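How to dye a costume to a matching colour with stock solutions

When you dye one scarf, you can put powder in the pot with a spoon and accept what comes. When you must dye a skirt so it matches a bodice, this way will give you trouble. I have dyed silk and wool for the dance group Plidedance for several seasons, and in this page I explain how I prepare the dye as a liquid and measure it with a syringe.

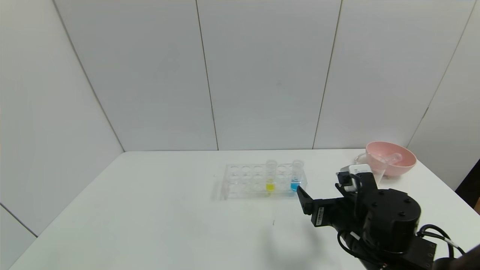

By Núñez, Jimilham
Filed under: Dyeing, Costume
Level: some experience is useful

What you need

Acid dye powder, a scale which shows tenths of a gram, a large syringe without needle, bottles with good lids, white vinegar, a thermometer and a steel pot you will never again use for food. Wear gloves and a dust mask while the powder is open. I buy my dyes at Clakomard, but any acid dye for silk and wool is suitable.

Make the stock solution

We make a one per cent solution. It means one gram of powder in 100 ml of finished liquid. For a one-litre bottle, weigh 10 grams. Mix it first with a little warm water to a paste, as you would do with cocoa, until no lumps remain. Then add hot water, stir, and fill up to one litre. Write on the bottle the colour, the strength and the month.

Yellow is usually easy to dissolve. Turquoise is more stubborn and I let it stand overnight, then I shake it before use.

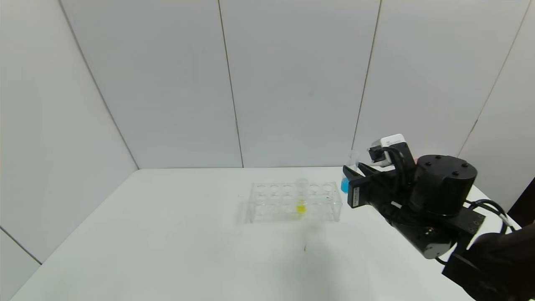 Calculate the quantity

Weigh the fabric when it is dry. Then decide how deep the colour should be, in per cent of the fabric weight. A pale shade is less than one per cent, a strong one is 2 to 4 per cent.

The calculation for a one per cent solution is simple: grams of fabric multiplied by the depth gives the millilitres. My last skirt weighed 335 grams and I wanted a depth of 4 per cent, so I needed 1,340 ml in total. If the colour is a mixture, divide this total between the bottles. Three parts of yellow and one part of blue would be 1,005 ml and 335 ml.
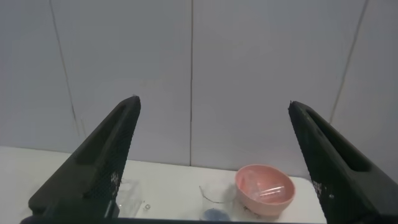
White tabletop and light grey wall panels.

Dye a sample first

Cut a small piece from the same fabric, at least as big as a playing card, and use the same depth and the same proportions. Dry it completely before you judge it, and look at it in daylight. Stage light changes everything, so if you have the possibility, take it to the theatre too.

I staple each sample in a notebook with a number and the recipe. Number 644 is a green which I have repeated many times, and I still open the notebook every time.
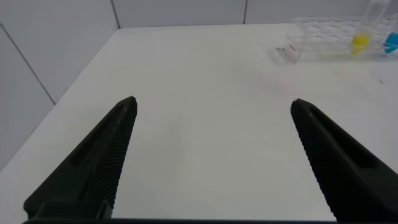 Dye the garment

1. Soak the garment in lukewarm water for half an hour.
2. Fill the pot so the fabric can move freely, and stir in the measured dye.
3. Put in the garment and heat slowly. For silk I stop at 80 degrees.
4. Lift out the garment, add the vinegar, stir, and put it back.
5. Keep the temperature for 40 minutes and move the fabric often.
6. Let everything cool in the pot, then rinse until the water stays clear.

If the result is too pale, you can add more solution and heat again. If it is too dark, there is not much to do, so begin with a little less than you calculated. Keep the remaining solution in a cool cupboard, away from children and from food.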